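Count the awkward cases, or stop counting

The student manipulation project at Sinstead ends each December with a table of numbers. This year's table has one row that everybody quotes: 3,901 demonstrations recorded. I think it is the least useful figure the project has produced, and I think the marking scheme is to blame for it.

Some background for those who did not follow the work. Students record short tasks with hand-held grippers, one in each hand, each with its own camera. The recordings are used to train a policy, which is then run on the Drernum arm in the teaching lab. Forty per cent of the mark used to go on the policy. Under the present rules most of it goes on volume, with a floor of 1,000 accepted recordings per team. A recording is accepted if the tracking holds from start to finish. Nothing in the check looks at what was picked up.

The result is predictable. Teams choose blocks, cups and bottle caps, because these can be reset in seconds and the tracking rarely drops. A team working with blocks reaches the floor in a few evenings. The policy trained on them moves blocks very well and fails on a sock.

A smaller group went the other way and recorded at home, with small personal items on whatever surface was to hand. Their total was low and their mark followed it. Their recordings are the ones I would keep. 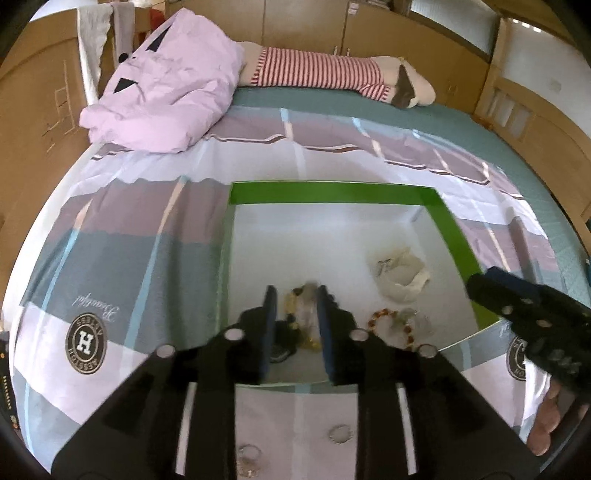

Home recording, two grippers: sorting jewellery and a fabric ring with a shallow tray on a bed.

Consider what such a task asks for. Beaded pieces overlap and catch on one another. A clear bracelet gives a camera very little to work with, and patterned cloth behind it gives a great deal that is of no use. A mattress yields when a fingertip presses on it, so the height of the surface is not a constant. A gathered fabric ring has no fixed shape at all. Each of these breaks an assumption that the block recordings leave alone, and a student who has dealt with them has learned something about grasp planning that the lectures only state.

The usual objection is that such data is too varied to learn from in small amounts. I accept this in part. With 100 recordings of jewellery I would not expect a reliable policy, and I would not mark a team down for lacking one. I would ask for a written account of the failures, sorted by cause, with the clips to support it. Chrysikopoulos, the older lab exercise, worked on this basis for years and produced better reports.

My proposal is modest. Drop the floor to 100. Require at least 2 object classes that deform or tangle, and one setting outside the lab. Have the Lareo checker log object type at upload, a field it already has and leaves blank. Publish the totals by class and leave the grand total out of the table.

The lab would lose a headline figure. It would also need more marking time, perhaps a good deal more, and the timetable for next year has made no allowance for that.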